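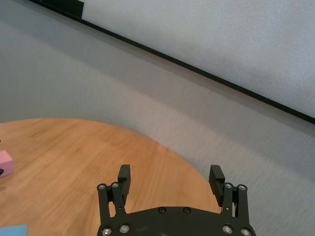
Qiuyue Ye asked, after the November stoppage, why a gripper that reported itself closed was still open, and why the controller believed it for 161 cycles. We would like to hire someone to answer the second half of that question full time.

# Reliability Technician, End-of-Arm Tooling

**Employer:** Fallia, Bustutside site
**Team:** Test and Fault Analysis
**Hours:** full time, day shift, 7:30 start
**Reports to:** Qiuyue Ye

## Background

Fallia builds and tests two-finger parallel-linkage grippers for tabletop handling. The bench work is mostly pick and place with small blocks, repeated until something wears out or drifts.

In November a unit on the Mirzaei endurance program stopped following its close command. The motor turned and the encoder on the motor side counted normally. The coupling between motor and linkage had slipped, so the fingers stayed where they were. The status word read "closed, no object" on every cycle. The arm went on moving to the place position with nothing held, and the log marked each run as a missed pick. The fault was found by a person walking past the bench.

Nobody was hurt. The safety concern is the reverse case: a gripper that reports open while it is still holding, next to someone reaching in to clear the table. We have not seen that case on a bench. The present sensing would not catch it either.

Interim measures are in place. Three missed picks in a row now stop the arm, and reaching in requires the arm to be locked out, whatever the gripper status says. The permanent fix is open, and it is the main task of this job for the first year.

## The work

- Run endurance tests on gripper units in blocks of 2,000 cycles, with a linkage inspection every 1,000.
- Check pivot screws for torque and back-off, and record play at the fingertips with a dial gauge.
- Build a bench rig that measures finger position directly, independent of the motor encoder.
- Reproduce the November fault on purpose, with couplings clamped below their rated torque.
- Write fault reports. A report gives the command sent, the status returned, the measured position and the time of each.
- Review old Mirzaei logs for runs of missed picks that may have been the same fault under another name.
- Work with the controls group on Illesis, our status and logging software, so that a commanded position and a measured position are stored as separate fields.

You will spend more time at the bench than at a desk. Some of the log review is slow.

## Required

- Two years of hands-on work with small electromechanical assemblies, in any industry
- Able to read a mechanical drawing and a wiring diagram
- Comfortable with lockout procedures, and willing to stop a test that someone else wants finished
- Basic scripting, enough to sort and filter a log file
- Clear written English

## Useful

- Experience with absolute encoders or Hall sensors
- Time spent on a failure review of any kind
- Some knowledge of shaft couplings, set screws and thread lockers

A degree is not required. Prior robot experience is not required - one of our current technicians came from printer repair.

## How to apply

Send a resume and one page on a fault you traced yourself. State what the equipment reported, what was true, and how you found the difference. Leave out customer names. A fault you failed to solve is acceptable if the page shows what you ruled out.

Selected applicants will be asked to Bustutside for a half-day bench session. You will get a gripper with a known defect, a log from the same unit and a set of hand tools. The session is paid. Bring safety glasses if you use prescription lenses; other sizes are on site.

Put reference 161 in the subject line and address applications to Qiuyue Ye, Test and Fault Analysis, Fallia. Applications stay open until the post is filled.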